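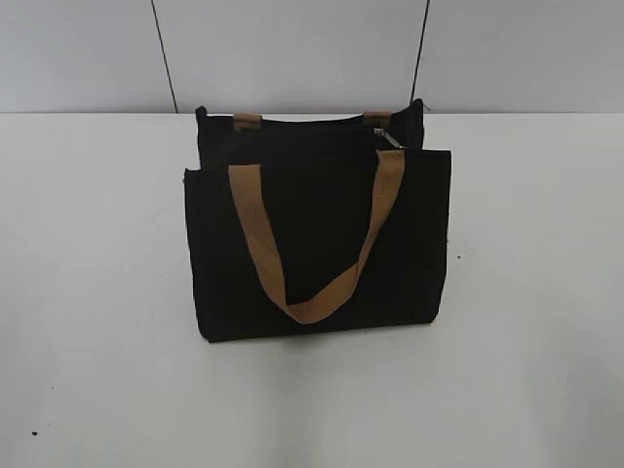

Cleaning out a tote is a ten-minute job, and I do mine every January whether it needs it or not. Stand it up on a clear table – I like the tan handle flopped down over the front so the opening stays free.

Step 1. Open any zippers and check the metal slider for lint.

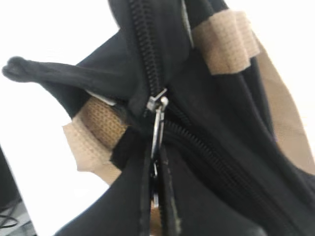 Step 2. Pull the long shoulder strap out to one side and wipe it down.

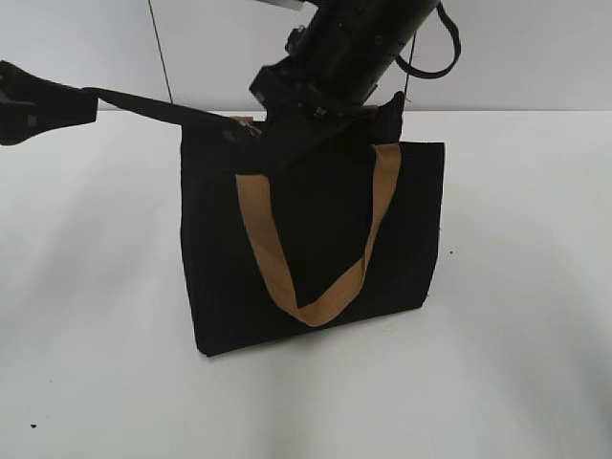 Step 3. Clear some white tabletop for your crumbs and receipts! 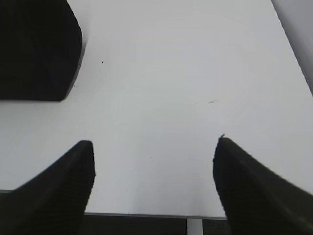

Waltraud Kleinschmidt writes: I use a lint roller inside mine, much faster.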